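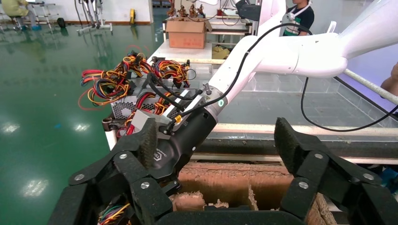

白色机械臂，还有一对黑色夹爪，指尖贴着深灰色绒面垫。

搬家第三周，先记一笔，不然又忘。锅上炖着东西，写到哪算哪。

书还没拆完。16个箱子，拆了五个，剩下的堆在走廊，每天晚上去厕所都要侧着身子过。昨晚又撞了一次小脚趾，疼得我坐地上骂了半天，骂完顺手把旁边那箱拆了，全是字典。搬家的时候谁把字典全装一箱的？我。怪不得两个人都抬不动。

Studcombe这边比原来冷。冷很多。一月份，屋里早上能看见自己哈气。原来那个房子虽然小，但是楼上楼下都住着人，等于白蹭暖气，现在这个四面漏风，老房子，窗框跟墙之间能塞进一张公交卡（试过，差点拿不出来）。房东Peadar Kavanagh人挺客气，打电话过去说窗户的事，他说好的好的下周来看。已经是第二个下周了。

不过厨房大。就冲厨房大签的合同。原来那个灶台放一口锅就没地方切菜，砧板得架在水池上，切个土豆滚进去一半。现在可以一边炖一边切一边摊着本书看，油溅上去也认了。窗台还能放葱。从超市买的一把小葱，吃掉上半截，根插水里，四天长了一指高。插得有点歪，不管。

说书。搬家最大的教训就是书太多，而且大部分没看过。装箱的时候一本一本过手，每本都觉得"这本不能扔，还没看呢"，然后翻到版权页，买了八九年了。Randa Issa过来帮忙装箱，她的办法是我拿起一本她就问讲什么的，答不上来就放左边。左边很快比右边高。后来我趁她去倒水又从左边往回挪了一些，她看见了，没说话，叹了口气。

最后送走的：
两套旅游指南，里面一半的馆子应该都关门了
大学的统计课本（里面夹着一张成绩单，也一起送走）
重复买的小说，同一本买过三次，封面都不一样
教人断舍离的书两本

舍不得的：菜谱一本没动。字典一本没动。还有一本456页的航海史，从来没翻过三十页以后，但是它陪我搬了四次家了，有感情。这次摆在床头，打算真看。目前看到第十二页，讲怎么腌牛肉。

二手书店那边也去了一趟，坐361路，终点站前一站下。背了一大包，店主叫Narayanan Thampi，戴两副眼镜，一副架鼻子上一副顶头上，翻书非常快，翻完说这些收，这些不收，这些你要是不想背回去可以放门口让人拿。我说放门口。然后用换来的钱又买了两本。一本讲苔藓，一本短篇集，扉页上有人用铅笔写了"读到第四篇就行"。我当然先看的第五篇。不好看。铅笔那位是对的。

书架的事更烦。原来的书架是房东的，带不走，新地方一面书架都没有。在Masri看了一个，橡木的，好看，价钱也好看。问要等多久，说六周。又去看别家的，便宜，店里摸了一下晃得厉害，我那箱字典放上去估计当场就塌。量墙也量错了，把踢脚线忘了，差了两公分，幸好没下单。再量了一遍，这次把数字写手背上，洗碗的时候洗掉了。第三遍写纸上，纸现在不知道再哪个箱子里。

所以目前的状态是书沿着墙根码，按高矮，不按内容。有朋友说这样挺有气质。来住一晚就知道了，半夜去喝水踢倒一摞，那个声音，楼下的狗叫了十分钟。

跟楼下也因此认识了。Georges Tannous，退休了，狗叫什么没听清，好像是两个音节。我上去道歉，不对，是下去道歉，带了一盒饼干，他开门第一句是你书很多啊。原来搬家那天他在窗口看了一下午。他说他年轻时候也这样，后来眼睛不行了就改听，收音机一开一整天。饼干他收了，给了我一罐自己泡的柠檬，咸的，很咸。今天炖鸡放了半个，味道居然很对。汤里有股说不上来的香，下次少放点盐应该更好。

做法顺便记一下免得忘：鸡腿，洋葱切大块，先煎皮，煎到不粘锅了再翻（我老是着急，一急皮就撕了）。下洋葱，下姜黄，咸柠檬把籽挑掉切条，加水没过一半，小火。土豆晚点放，放早了全化了，上次就化了，喝了一锅黄色的糊。橄榄可放可不放，家里没有，没放。盐最后再说，尝过再说！

早上还有一件事，邮局。改地址改了三次都没改成，网站提交完转圈，转完让我重新登录，登录完表是空的。打电话排队排了半个钟头，音乐是同一段反复放，现在脑子里还有。接起来的人倒是利索，两分钟弄好。问我旧地址的信要转多久，我说半年吧。挂了才想起来旧地址的信基本都是广告。给自己转了半年的广告。

还有，那台除湿机终于到了。Skirnora的，二手，网上收的，卖家还附了一张手写的说明，"滤网每月洗，别用热水"。字比我写得工整多了。开了一夜，水箱里接了小半箱水。看着那个水有点害怕，这些水之前都在哪，在我书里吗。把最底下那层书翻出来看了一遍，还好，就一本摄影集有点起浪，拿两本字典压着了。字典总算有点用。

想写3000字的，年前就说要好好写一篇搬家总结，列了提纲，提纲第一条是"为什么搬"。写到这也没写为什么搬。房租涨了，就这么简单，写成一条有点傻。

剩下的待办，写这里省得又丢纸：
催窗户
量墙，第四遍，写手机里
还Patricio Riquelme的推车（他没催，但是放在我门口已经开始有人往上面扔传单了）
买厚窗帘，至少卧室先挂上
航海史，看过三十页

拆箱这事我给自己定的是每天一箱，坚持了两天。昨天那箱字典是被脚趾逼的，不算。今天这箱外面写着"杂"，我自己的笔迹，一个字，什么提示都没有，打开来是围巾、延长线、半包蜡烛和找了两个星期的开瓶器。还有一只手套。另一只应该在另一个"杂"里，一共有四箱杂。

锅要溢了，先去关火。照片回头再补几张厨房的，灯泡还没换，拍出来全是黄的。

评论区有知道怎么堵窗缝的请留言，要那种能撕下来不掉漆的，押金还在人家手里呢。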